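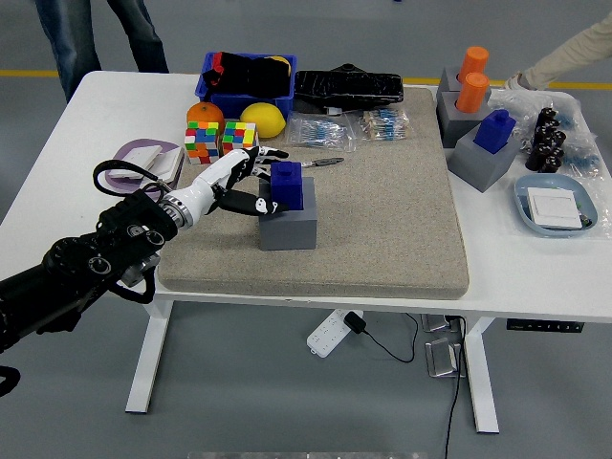
Chapter 4
Sorting, Storing and the Honest Bench

4.1 Before You Put Anything Away

Most books on workshop storage begin with boxes. This one has made you wait until Chapter 4 for them, and you will have to wait a few pages longer, as boxes are where the trouble usually starts. A person with a new set of boxes wants to fill them. By evening the bench is bare, the boxes are full, and a pair of tweezers has vanished for the rest of the year.

Start with what is out on the table. A working table in the middle of a job collects four kinds of thing, and the opening photograph has a fair showing of each. There are parts that fit a place made for them, like the dark blue blocks in their square gray holders. There are small loose parts that live in bags. There are tools, some of which look too thin to be worth a home of their own. Then there is everything else, a class that in this case includes an orange, a lemon and two scrambled Rubik's cubes.

Students tend to laugh at the fruit and then go back to a desk with a sandwich on it. We will treat the fourth class with respect. In the Gillorthorpe bench survey, which we return to in Section 4.5, 96 tables were emptied one at a time and every object was written down. The final list ran to 1,958 items, and 51 of the tables held something to eat. The survey did not record how old it was, which was probably kind.

4.2 Seated, Bagged, Loose

A part is seated when it rests in a recess that holds it. The blue block with the round stud on top is seated in its holder, and so is its twin on the right side of the table. Seated parts are the easiest to keep track of. An empty recess tells you that something is out, and it does so without a label. Holders can also stand one behind another with their parts in them, as a couple do with orange cylinders toward the back of the same table.

A part is bagged when it shares a pouch with others of its kind. Clear plastic is the usual choice for small components, and the two bags on the mat show why: you can tell the blue ones from the tan and blue ones without opening either. The drawback is that a bag has no fixed shape and will happily slide under anything flat. Magaña's rule, which you met in Chapter 2, says that a bag should never be the lowest thing in a pile. Everyone agrees with it and then puts down a catalog.

A part is loose when it is neither. Loose is a perfectly good state for a tool in use. It becomes a poor one at about the time you go for coffee.

4.3 The Mat and the Crate

A mat in the center of a table does one modest job. It marks off the ground where work happens from the ground where things merely wait. A carpeted mat also keeps small parts from skating away, though it will hide a pin better than you would like.

The crate does the opposite job. It takes soft or bulky goods, such as the black fabric items at the back left, and asks no questions about them. Every shop needs one crate. The old Tullier stores had so many that a clerk kept a crate for crate lids. Their stock book, reprinted in part at the end of this chapter, lists 2,000 lines, and the commonest entry is "various."

Words to know in this chapter: seated, bagged, loose, home, waiting ground, Pleron tray.

Before you read Section 4.4, clear a space on your own table as wide as your two hands. Write down what you moved and where you moved it to. Keep the list, as you will need it for the Pleron tray exercise, and try not to lose it under a bag.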